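The woman behind the bar at Clunico has a cold, and she apologises for it twice before I have even got my coat off. It's four in the afternoon, the chairs are still up on half the tables, and she is already slicing lemons for the evening. "Sit there, by the radiator," she says. "It's the only warm seat in the place and the regulars fight over it."

Clunico is in Skelholm, down by the old ferry steps, and what it pours more than anything else is vermouth. She didn't plan it that way. She came to the town to run a wine bar for somebody else, stayed when that closed, and took on the lease with a loan she describes as "the sort you don't tell your mother about". The first summer was wine and bottled beer. Then a customer left her half a bottle of something dark and bitter from a small maker called Ghiță, and she drank it over ice with a slice of orange after closing.
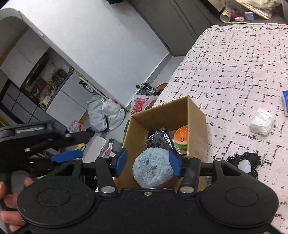 "I'd always thought of vermouth as the dusty thing at the back of my gran's sideboard," she says. "And it was dusty because she opened it one Christmas and was still pouring it five years later! It's wine, you know. You have to keep it in the fridge and you have to drink it up."

She says this to everyone, and I gather the regulars can recite it. The list now runs to 297 bottles, kept on shelves her brother-in-law put up and then had to put up again, and she'll happily let you taste three or four before you choose. Most people, she finds, ask for something dry and then order the sweet one.

I ask whether the town took to it straight away, and she laughs so much that the cough comes back. "Oh, no. I had a whole August of people asking where the lager was — and I had lager, it was right in front of them."
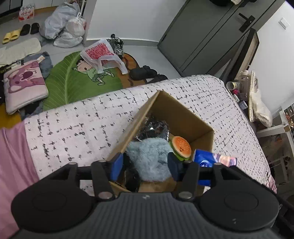 The food came later, and grew out of what she likes to eat herself: anchovies, crisps, a good hard cheese from Sallberg that she cuts far too thickly, and olives warmed with a bit of orange peel. There's no proper kitchen, only a hotplate and a very small oven, and she has no wish to change that. "If I had a kitchen I'd have to have a chef, and then I'd have to be polite in the mornings."

Saturday is the busy night. If you want to talk to her about what you're drinking, she suggests coming early in the week, when she can pull up a stool. I'm given a small glass of the house red vermouth to be getting on with, then another from the next bottle along so that I can tell the difference, and by the time the rest of the chairs come down I have missed my bus.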